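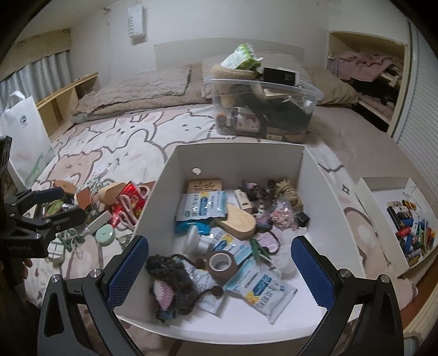
How often do the finger pads on the hand-held grippers need to be changed? At 500 grasps we inspect them, and at 2000 grasps we replace them, both sides together.

Minutes, gripper upkeep meeting, Druvport office
10 Nov 2018
Chair: Jaxon Bélanger

1. Last minutes
Accepted with one fix. The spare linkage order went to Hiebert, where the earlier minutes had Rurnent.

2. Pads
The log for the left unit was read out. It stood at 646 grasps at last check. The first inspection was done late and the log shows no entry for it. Jaxon will add the missing line and initial it. Pads are the blue textured type on both jaws. Mixing a new pad with a worn one makes the grip pull to one side, and the width reading drifts with it. Agreed: change in pairs, write the date on the bag the old ones go into, keep the old ones until the next meeting.

Slick packaging was discussed. The wipes packets in the white box are the hardest on a worn pad, and operators tend to squeeze harder to make up for it. Agreed to use one of them as the slip test after each pad change — lift, hold, put back. Knitted items leave lint in the texture. Brush it out dry. No solvent until Rurnent answers our question about the adhesive.

3. Pivot pins
There was a click on closing in the right unit. Play was found in one of the outer pins. The pin was pressed back and the click is gone for now. If it returns, the linkage comes off and goes to the bench. Do not oil the pins in place, as oil got onto a pad the last time this was tried.

4. Cords and loops
Straps and thin cords can get in between the linkages. Open the jaws fully and take them out by hand before closing again. Pulling them through has bent one link already.

5. Zeroing
Plorkia sheet, step 2, says to zero with the jaws closed. The sheet does not say with pads on or off. We zero with pads on. Jaxon to write this on the sheet and send a copy to Plorkia.

6. Actions
Jaxon: log entry, sheet note, chase Rurnent on adhesive.
Left open: who holds the spare pins — carried over.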